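How a Computer Remembers

A computer has two kinds of memory. The first is called RAM. It holds the things the computer is using right now, such as a game or a drawing. RAM is fast, but it needs power. When the power goes off, RAM forgets everything.

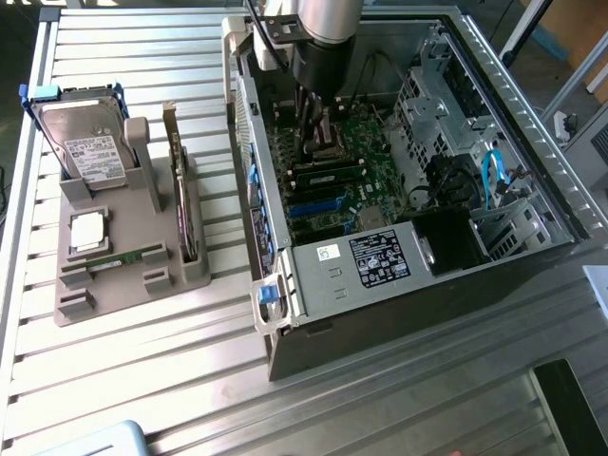 The second kind is storage. A hard disk is one type of storage. Inside it are flat, round plates that spin. Saved work is kept on the plates as tiny magnetic spots, and the spots stay in place without power.

All memory is measured in bytes. One byte is 8 bits, and each bit is either a 0 or a 1. In plain English text, one letter takes up one byte. A story of 3,000 letters takes up 3,000 bytes.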